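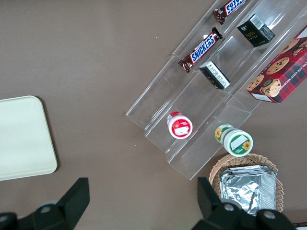 Item 1. Opening and last meeting's notes

The staff meeting of the Willow shop and packing room started a little after 3 on Wednesday, with both shifts squeezed in around the long table and plenty of coffee (thank you to the early shift for that). The March notes were accepted with one fix: the new shelving goes on the Esach side of the room, as most of us had remembered.

Item 2. The snack rack and the arm

We spent the better part of the meeting on this one, and it was a good talk. The Drura arm has been on the small-goods table for a few weeks now, picking from the clear tiered rack, and it handled 126 orders last week. Candy bars are going well. The Snickers give it little trouble, and the shortbread boxes are fine as long as they go in straight. The round jars are another story, and several people on the late shift said they are still stepping in to turn them by hand more often than they would like.

It was agreed to give jars back to the people for now and try the arm on them again once Drura has sent the softer finger pads.

Item 3. What this means for our jobs

A few of the packers asked, very fairly, whether hours will be cut. Management said no hours are being cut this season, and that the 4000 boxes for the Mahmoudi gift order will need every one of us. The feeling in the room was that filling racks all day is duller than packing, and that it is hard on the shoulders. We will swap places every two hours starting next week, and anybody who wants to learn the arm's controls can put their name on the sheet by the time clock. Training is paid time, and it will be on the sheet as such.

Item 4. Odds and ends

The arm's beep is too loud and will be turned down. Almost 2000 labels came in the wrong size and are going back. Please bring ideas for the summer picnic!

Closed at 4:15. Next meeting same day and time next month.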